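Wenaddale Community Board > Food and Kitchen > Tomato sauce: fridge or cupboard?

bistow_baker
Posted 12/25/20
Settle this for us please. We had 18 people through the house for lunch and the only real argument of the day was where the tomato sauce lives. My side of the family keeps it in the cupboard next to the vinegar. My husband's side has always put it in the fridge door. The label on ours says refrigerate after opening, but I've had it in the cupboard my whole life and never been crook from it.

quollcreek
Cupboard. Cold sauce on a hot pie is a crime. It drops the temperature of the whole thing and you end up with a lukewarm mouthful.

marg_in_the_hills
Fridge, and I'll tell you why. We used to go through a bottle a week with three teenagers at home, so it didn't matter. Now there's two of us and a bottle lasts nearly 3 months. Left in the cupboard it goes dark brown around the neck and starts to smell a bit winey. In the fridge it keeps its colour right to the end.

quollcreek
Buy smaller bottles then.

marg_in_the_hills
The small ones cost almost the same as the big ones at Walton's. I'm not paying that.

tinroof62
I worked in a cafe kitchen for years and we left the bottles out on the tables all day. They were emptied and washed every night though, which people at home don't do. The acid, salt and sugar do most of the work. What goes off first is the crust around the lid. Wipe it with a hot cloth after each use and you'll get a lot longer out of it.
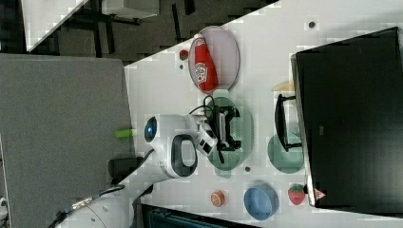 A few things I'd stick to, in order:

1. Read the label. The low sugar and low salt ones need the fridge from the day you open them.

2. Homemade always goes in the fridge. My relish fills a 400 ml jar and I won't keep an opened one on the shelf.

3. If your kitchen gets over 30 degrees in summer, put it in the fridge until the weather breaks. I move mine back in May.

bistow_baker
That's a fair point about the heat. Our pantry backs onto the oven and it's been stinking hot this week.

dustyhat
Don't agree with moving it back and forth. Pick one and leave it. Every time ours changes spot someone opens a second bottle, and then you've got two half empties going off at once.

tinroof62
Write the date on the lid in marker. Fixed that problem at our place.

quollcreek
Still cupboard for me. I'll give you the homemade though. My aunt's green tomato pickle fizzed once when it was left out and we had to bin the lot.

marg_in_the_hills
What does everyone do with mustard? Ours is in the fridge and I've just been told that's wrong as well.

dustyhat
Start a new thread for mustard, please. The mods locked the last one.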